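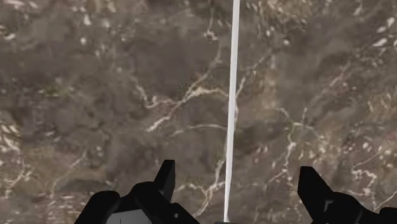
Attachment 1. Wrist view, simulated counter cell, both fingers open.

Ticket 1680, Huvari simulation cell
Category: gripper calibration
Status: monitoring

The operator reports that grasps on slender objects close off center. Gripper offsets were reloaded from the Stovier profile and the wrist view was checked against the strip. 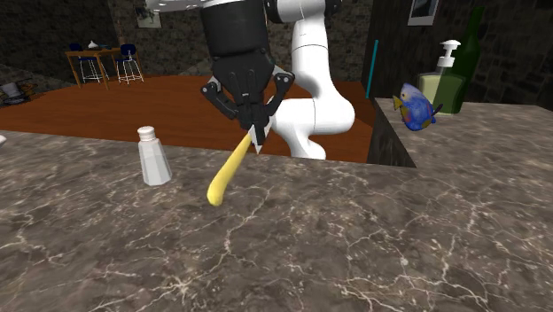 Attachment 2. Arm view, yellow object at the fingertips.

Finger travel was reset to profile 23. The contact threshold remains at 300.
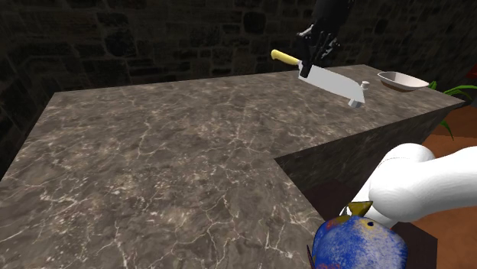
Bilyk, June

The knife task is to be repeated for 16 cycles under the revised profile. Please attach the joint log to this ticket and leave the wrist camera settings unchanged until review.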